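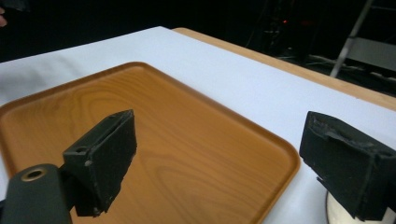
Wood-grain tray, empty, on the white tablecloth.

Idstead Table Settings: read me first

Hello, and thank you for taking an interest in our trays. This file goes with the Idstead Table Settings collection, a set of 3,044 pictures of ordinary serving things on ordinary tables: trays mostly, with a good many plates, bowls, cups, jugs and folded napkins to keep them company. It explains what we put on the tables, how we named it all, how the folders are laid out and what we would ask you to be careful with. It has grown rather longer than either of us meant it to, so please skip to the part you need.

What the collection is about

Laying a table is a job most of us learned by being told off for doing it wrong, and there is surprisingly little written down about the plain, everyday version of it. There are plenty of pictures of wedding breakfasts and hotel dining rooms. We wanted the other kind — a tray carried through on a Sunday with the tea things on it, a table half laid and left while somebody looks for the good spoons, a cloth with nothing on it but a bowl. The collection follows tables through being covered, laid, used and cleared, and it includes the dull moments in between.

The pictures come in three groups, named after the rooms we used.

Karnau is the small dining room, with a table that seats four. It has 1,000 pictures, nearly all of them of tea and breakfast settings.

Pletska is the long table, where we did the bigger meals and most of the clearing away. It is the largest group at 2,000 pictures.

Bucur is the leftover group, and holds everything that didn't belong in the other two: trays on sideboards, trays on stools, one stack of soup bowls on a windowsill that Yeshi was fond of. It is small and a bit of a muddle, and we have kept it because several people asked for it.

The trays

Trays take up more of this file than anything else, and I make no apology for it. They are awkward things to describe. People call the same object a tray, a platter, a board or a salver depending on where they grew up and what is sitting on it, and our first set of labels was a proper tangle as a result. We settled on the following.

A tray is flat inside with a raised rim all the way round. It stays a tray whether or not there is anything on it.

A platter is meant for food to be put straight on to, and its rim slopes outwards gently.

A board has no rim.

Where a tray has a printed surface, the label says what the print looks like, so you will find "wood-grain print", "floral print", "check print" and so on. Please read these as describing the pattern only. The tray in the picture at the top of this file is a good one to have in mind: it is rectangular with rounded corners and a slightly glossy rim, and the surface is an orange-brown wood-grain print with darker loops and wavy lines running through the amber. Its label reads "tray, rectangular, wood-grain print, empty". We did not write "wooden tray", and we would be grateful if anybody adding labels of their own kept to the same habit.

"Empty" means that there is nothing at all on the surface. A single teaspoon makes it "part laid". We had a long and quite cheerful disagreement over crumbs, and in the end crumbs do not count, though a biscuit does.

Cloths

Each picture has a note for the table covering. "White" is the one you will meet most often. There are also "cream", "patterned", "runner only" and "bare". Cream and white are hard to tell apart under a warm lamp, and if you find one marked as the other you are very likely right and we are wrong. Do let us know.

We ironed the cloths at the beginning. By the second week we had stopped, and I think the pictures are better for it, as very few people iron a tablecloth for a Tuesday lunch. Creases are not labelled.

How things are laid out

Inside each of the three groups you will find a folder of pictures and a plain text list. The list has one line to a picture, and each line gives the picture's name, the main object, its shape, its surface, whether it is empty, part laid or full, and the cloth. Anything we could not make out is put down as "unsure". Please don't treat "unsure" as a fault to be tidied away. It was chosen on purpose each time, usually after one of us had gone off to make a cup of tea and come back to look again.

There is a separate list of words, with our spelling of each. We write "serviette" nowhere and "napkin" everywhere, and Styliani Liapis would like it known that she was outvoted.

Things to be careful with

The tables are all laid the way we lay them. Forks are on the left, glasses on the right, and the bread plate goes wherever there is room. Families do this in all sorts of ways, and you should not take our tables as a guide to how it is done elsewhere.

Round trays are scarce. We owned two, and one of them went back to its rightful home before Pletska was finished. If your work depends on round trays you will want to find more from another source.

Glossy rims catch the light and can show as a bright band along the edge. Some of our early labels called this "gold rim" or "white rim". We have put right all the ones we found, but a few may still be hiding in Bucur.

A full tray often hides its own surface, and where that happened we have left the surface as "unsure" even if we knew perfectly well which tray it was.

Changes

This version is dated 16 January 2023. It joins the old "salver" label to "tray", corrects a batch of cloth colours in Karnau and adds the word list. We hope to have another in February, with the part-laid tables in Pletska gone over again.

Who to thank, and who to write to

Styliani Liapis laid most of the tables and wrote the word list. Yeshi Workneh did the labels, the checking and this file, and lent the soup bowls. Corrections are very welcome, however small. Send the name of the picture and a line saying what you think it ought to be, and one of us will have a look and write back — it may take us a week or so if the garden is behaving.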